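Sep 23, 2018

Open day at Jirkari. Went with Kamrul, mostly because Annick Fraser kept saying we should see the Plendus two-arm setup before ordering anything. Notes while I still remember.

Brochure line: "learns any tool from 142 demonstrations." Asked the presenter which 142. Same brush, same table, same operator, all recorded in April. So that's one tool. He was decent about it and didn't try to argue.

The task was brush writing. One arm handles the big brush; the rack with the smaller ones stays where it is. I asked if it could take one off its hook and hang it back up. "On the roadmap." Those loops are short and I'd bet that is where it falls over, so of course that is the part I wanted to see.

Things I wrote down:

- Cycle time is quoted at up to 400 strokes an hour. No word on who judges a stroke good.
- No force sensing at the wrist. Pressure on the paper comes from the arm position plus whatever the bristles give. Fine for a soft brush. I would not want it near our glass slides.
- Calibration before each session. Kamrul asked how long and got two different answers from two people.
- Second arm: I never got a clear account of what it adds for this task. Ask again.
- Vision is Visisel, same as on our bench, so we'd inherit the same trouble with dark parts on a dark table. They say they've fixed it in software. Want to see that on our parts, with our lamps.

Kamrul liked it more than I did. His point is that a brush is harder than anything in our 244 fixtures, since the tip bends and never sits the same way twice. Fair. But a wobbly stroke still looks like a stroke, and a bent pin is scrap.

To do: send Plendus a box of our worst connectors and ask for 2,000 unedited cycles, failures included. Kamrul to ask Wickramasinghe what they paid for service in the first year. No quote until both come back.

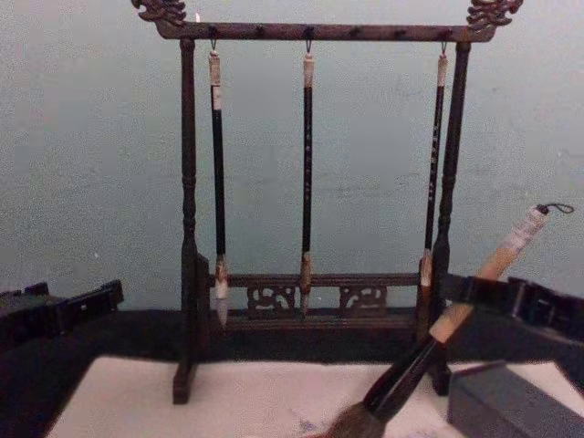
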